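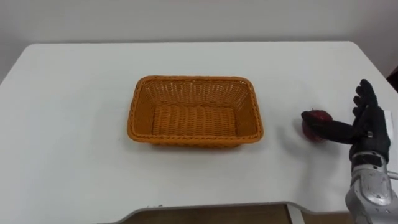 Every spring some magazine decides the fruit bowl is finished and we should all buy a basket. I didn't believe it last April and I'm not convinced now. Still, I gave in and tried the Vosten, a plastic weave done up to look like rattan. The orange color is warmer than I wanted next to a dark red apple, and those diamond gaps in the side are going to collect crumbs. The Jirkerik catalog calls it "heirloom quality." We'll see.

Posted 05/05/2020

**The table**

White, rounded corners, white metal legs. Valport sells it as a kitchen table. I'd call it a desk with ambitions, and a plain white top shows every smear. 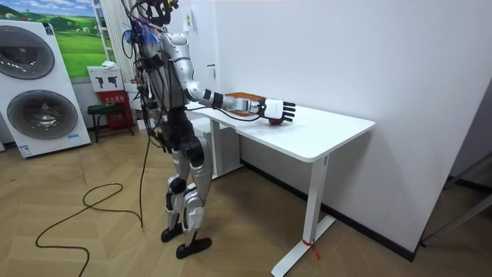
A reader wrote in to say that her Vosten basket lasted 13 months before the rim began to unravel, and that a plain china bowl would have cost her less. I have no trouble believing her. The catalog has 64 pages and the word "guarantee" isn't on any of them.

**Basket versus bowl**

Supposedly a weave lets air in and the fruit keeps longer. Maybe. Pap makes the same claim for its wire baskets, and my pears went soft in one of those right on schedule. 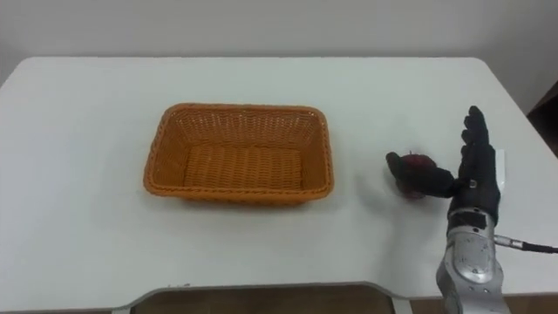

*Small dark red apple, orange-tan basket, nothing in it yet.*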